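Chapter 4

Small Labels and How They Work

Most of the music discussed in the first three chapters reached its listeners through small labels. Some of these were run by members of the bands themselves, others by people who went to every show and decided to put out a record. This chapter looks at what such a label does, what it costs to run, and how the arrangement between a label and a band is usually made. The sound of the music comes up only where it affects the business.

By the end of the chapter you should be able to:

explain the difference between a licence, a profit split and a royalty deal
read a simple pressing budget and find the break-even point
describe how records move from the pressing plant to the listener
say why mail order mattered so much to heavy and punk music before the web

4.1 What a label does

The word "label" first meant the printed paper disc in the centre of a record. It came to mean the firm named on it. A large company may own studios, employ lawyers and keep offices in several countries. A small label may be one person with a bank account, a shelf of stock and a roll of parcel tape. Both do the same basic job. They pay for copies of a recording to be made, and they try to sell enough copies to get the money back.

In punk, hardcore and metal the small label has often been closer to a club than to a firm. The owner knows the bands and the bands know each other. A seven-inch single might be paid for out of wages, folded into its sleeve at a kitchen table and sold from a box at the back of the hall. Releases were often numbered from one, and collectors still use these catalogue numbers to follow a label's history.

Our main case in this chapter is Dremell, a label that dealt mainly in hardcore and crossover thrash. It is a useful case to study because its accounts were kept carefully and because it made most of the common mistakes. Later in the chapter we compare it with Rovance, a distributor that began as a mail-order list and grew into a warehouse business, and with Brikitz, a tape label that never pressed a record at all.

4.2 Paying for the first record

A first release has four main costs: mastering, pressing, printing and postage. Recording is sometimes a fifth. On small labels it is common for the band to pay for its own studio time and hand over a finished tape or set of files. The label then has no claim on the recording itself unless the two sides agree on one.

Mastering for vinyl is a separate job from mastering for other formats. A long side has to be cut more quietly than a short one, as the grooves must be packed closer together. Fast bands with short songs are lucky in this respect. A hardcore EP with three songs on each side can be cut loud on a seven-inch at 45 rpm, and many bands wrote with that limit in mind.

Pressing costs fall sharply as the number of copies rises. The metal parts used to stamp the records cost the same whether the plant makes a few hundred copies or several thousand. This tempts new labels to order too many. Dremell's first single sold 618 copies in its first year, which was a good result for an unknown band, but the label had ordered far more than that and spent the money meant for its second release on storing the first.

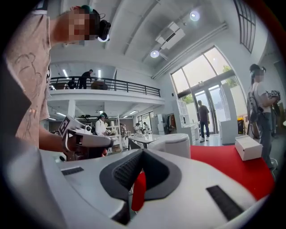
The break-even point is the number of copies that must be sold before the label has its money back. To find it, add up all the costs and divide by the income from one copy. Care is needed with the second figure. A copy sold at a show brings in the full price. A copy sold to a shop brings in the trade price, and a copy sold through a distributor brings in less again. A label that works out its budget on the full price will nearly always lose money.

Free copies must be counted too. The band will expect a share of the pressing, often between a tenth and a fifth of it, and more copies go to fanzines, radio shows and friends. None of these brings in any money directly. They should be taken off the total before any sums are done.

4.3 Agreements between band and label

Many early punk labels worked without written contracts. A spoken agreement can be binding in law, but it is hard to prove, and memories differ once a record starts to sell. The trouble usually comes years later, when a second label asks to reissue the record and nobody is sure who can say yes.

Three kinds of agreement are common.

Licence. The band keeps ownership of the recording and allows the label to sell it for a set time. When the time runs out, the rights return to the band. The label may be given a further period to sell the stock it has left.

Profit split. All costs are paid back first, and whatever remains is divided, most often in equal halves. This is the usual choice on small labels. It is simple to explain, but it depends on honest bookkeeping, and the agreement should say exactly which costs can be taken out.

Royalty. The band receives a fixed share of the price of each copy sold, for example 15 per cent of the trade price. Any advance paid to the band is normally taken back from this share before more money is handed over.

Dremell used a profit split for all its early records and moved to licences later. The change came after a dispute over the cost of advertising. The label had bought full-page adverts covering its whole catalogue and charged part of the bill to each band. The bands had not been asked. The agreement said only that "costs" would be shared, and each side read the word in its own way.

4.4 Getting records to listeners

Before the web, a listener in a small town had few ways to buy a record that the local shop did not stock. Mail order filled the gap. Labels placed adverts in fanzines, and readers sent cash or a postal order with a list of what they wanted, usually with second choices in case something had sold out. Replies could take weeks.

Trading between labels was just as important. A label in one country would send 25 copies of its new single to a label in another and receive the same number in return. No money changed hands apart from postage, and both labels ended up with a wider range to sell. Rovance started in this way. Its first printed list had more than 15 titles on it, most of them got by swapping.

Distributors grew out of these lists. A distributor buys from many labels and sells to many shops, so that a shop can deal with one supplier in place of dozens. The distributor takes a share of the price and often pays only after several months. Stock may be sent on sale or return, meaning that unsold copies can come back. For a small label this is a real danger. It may spend the income from a release and then find that half of the copies are on their way home – sometimes with bent corners.

Tape labels avoided much of this. Cassettes could be copied at home in small batches, as orders came in, and Brikitz never held more than a shoebox of finished stock. Its owner could release a demo within days of receiving it. The drawback was sound quality, which fell with each generation of copying. Some black metal and crust bands did not mind this and a few came to prefer it, a point we return to in Chapter 6.

Key terms in this section: trade price, distributor, sale or return, catalogue number, dubbing.

4.5 A sample budget

The table at the end of this section sets out a budget for a seven-inch single in a single-colour sleeve. Before you look at it, write down what you think the largest cost will be. Students often choose pressing. On a small run sent mostly by post, the packing and postage may come close to it, and for overseas orders they can be higher than the price of the record.

Work through the table line by line and check each total yourself. Then change one figure, such as the number of free copies, and find the new break-even point. Keep your working, as you will need it again for the touring budget in Chapter 5.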